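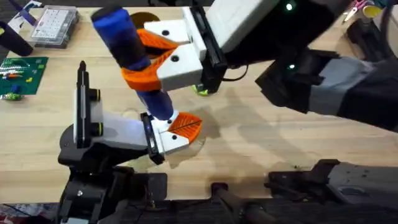
Page 12

Section 4: Your First Loop

OK, you've got power, you've got a light on the front, and your guitar makes a noise when you hit it. If any of those isn't true yet, go back to Section 3 and I'll wait. This part covers recording a loop on the Kusix, stacking a second part on top, and getting it to play nicely with the Jutis click so your loops line up with a beat instead of drifting all over the place.

I wrote this for guitar players, but it works the same with a bass or an acoustic with a pickup. I've even run a cheap keyboard through mine and it sounded great (mono only, so use the left output).

4.1 Set your levels

Don't skip this. I skipped it for months and wondered why my overdubs sounded like they'd been recorded through a sock.

1. Turn the Loop Level knob to noon. It has a little notch you can feel.

2. Turn the Input Trim all the way down.

3. Play the loudest thing you plan to play. Big open chords, full strum, really dig in.

4. Bring the Input Trim up slowly until the red light flickers on the hardest hits, then back it off a hair.

5. Play something quiet. If you can still hear it clearly through your amp, you're set.

Note: Change guitars, and you'll need to do steps 2 to 5 again. My humbucker guitar needs the trim a good bit lower than my single-coil one does.

Caution: Turn your amp down before you plug or unplug anything. The pop is nasty, and I've seen it take out a small practice speaker.

4.2 Record a loop with no click

The Kusix has two footswitches. The left one does almost everything, and the right one is stop and clear.

1. Pick something short. Four bars of G to C is plenty. Please don't start with a twelve-minute epic.

2. Count yourself in out loud. "One, two, three, four."

3. Tap the left switch right on the next "one" and start playing.

4. Play your four bars and keep counting in your head.

5. Tap the left switch again on the "one" that comes after your last bar. The loop starts playing back right away.

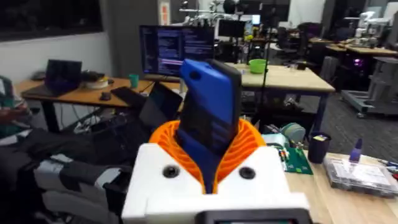 6. Listen all the way through twice before you touch anything. You're checking the spot where the end meets the beginning. If you hear a hiccup there, you tapped early or late, so hold the right switch for two seconds to clear it and go again.

Most people tap late the first few times, me included. What fixed it was moving my foot so it was already resting on the switch during the last bar. Heel on the floor, toe hovering – it feels silly for a day and then you stop noticing.

Also, take your shoes off or wear thin ones. Boots are hopeless for this.

4.3 Add a second part

1. With the loop playing, tap the left switch once. The light goes from green to amber, and now anything you play gets added.

2. Play your second part. A single-note line up around the 12th fret sits nicely over open chords.

3. Tap the left switch again to stop adding. The loop keeps going with both parts in it.

4. Don't like it? Hold the left switch for two seconds and the last part goes away. Hold it again and it comes back, which is a fun trick once you get used to it (quiet verse, big chorus).

Note: Undo only goes back one layer. If you've stacked three parts and the second one was the stinker, you'll have to live with it or start over.

If things get muddy as you stack, try rolling your guitar's tone back for the first part and opening it up for the second. You can also set the Overdub Fade, hidden in the menu under item 3. At 100 nothing fades. I keep mine a little below that, so older parts slowly sink under the new ones. 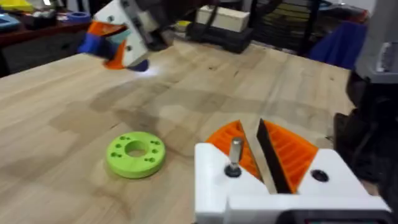
Light green ring with small holes, on the tabletop.

4.4 Hook up the Jutis click

You can loop happily forever without a click. Once you want drums under you, though, you'll want this. The Jutis is the small metronome box that comes in the bundle. If you bought the Kusix on its own, any metronome with a sync output should do the job, but the menu names will be different.

1. Turn both units off.

2. Run the short gray sync cable from Sync Out on the Jutis to Sync In on the Kusix. It looks just like a patch cable, but don't use a patch cable.

3. Turn the Jutis on first, then the Kusix.

4. Set the tempo on the Jutis. I like 103 for practicing strumming – quick enough to have some life in it, slow enough that the chord changes don't fall apart.

5. Press Start on the Jutis. The light on the Kusix should blink along with it.

6. Record a loop just like you did in 4.2. This time the Kusix waits for the next "one" before it starts, and it trims the end to the nearest full bar for you. Such a relief!

Caution: Don't change the tempo while a loop is playing. The loop won't speed up or slow down with it, so the click and your guitar will wander apart until you stop and clear.
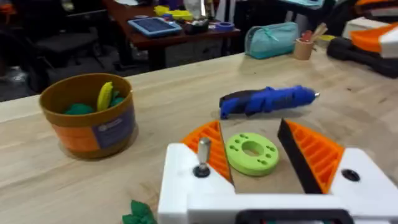 If the light doesn't blink, check the cable first. Push both ends in until they click, and make sure you haven't used the headphone jack by mistake (they're right next to each other and I do it every other week). Still nothing? Go into the menu, find Clock, and change it from Internal to External. That setting goes back to Internal whenever you do a factory reset.

4.5 Save what you made

1. Stop the loop with one tap on the right switch.

2. Press Save. A slot number starts blinking.

3. Turn the knob to pick an empty slot. Empty ones have a dot next to the number.

4. Press Save again and wait for the light to go solid. Don't pull the power while it's blinking.

The Kusix holds up to 700 seconds of loops across all the slots, so a few long jams will fill it faster than you'd think. I clear mine out when it gets full and only keep the ones I'd play for somebody else. Copying loops to a computer is in Section 6, along with the steps for getting them into Closolby if you use that for recording.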